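Pusberg Community Woodshop – Fall Walkthrough Checklist
October 31, 2018
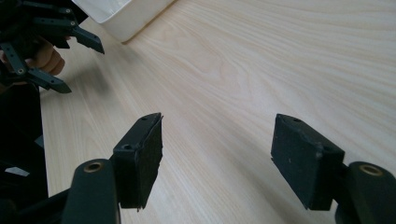
Done before the evening class, with all machines off at the wall. OK means fine as found.

Exits and aisles – OK
Both doors open fully. The aisle by the lumber rack is clear end to end, a huge improvement on June!

Fire extinguishers – OK, one note
Gauges in the green. The one by the finishing room needs its tag rewritten, the ink has faded.

Table saw (Grabner) – OK
Guard, riving knife and push sticks all in place. The new stop paddle is wonderful, you can hit it with your knee.

Band saw (Joltell) – FIX
Lower wheel door latch is loose. Do not run until it is tightened. Blade tension good, guides freshly set – lovely work by the evening group.

Dust collection – FIX
Bag over half full. Please empty at 2 on the marker strip and don't wait for the top. Hose to the planer has a split near the cuff.

Benches and tables – OK
Check edges for splinters and legs for wobble. Bench 14 was re-glued and is rock solid now.

Oily rags – OK
Lidded metal can in use, emptied tonight. Keep it up!

First aid box – RESTOCK
Low on large bandages and eyewash. Ordered from Oltholm, about 150 bandages to the carton, so we'll be set for a good while.

Lighting – OK
One tube flickers over the lathe. Spare is in cabinet 16.

Recheck the two FIX items before anyone signs in.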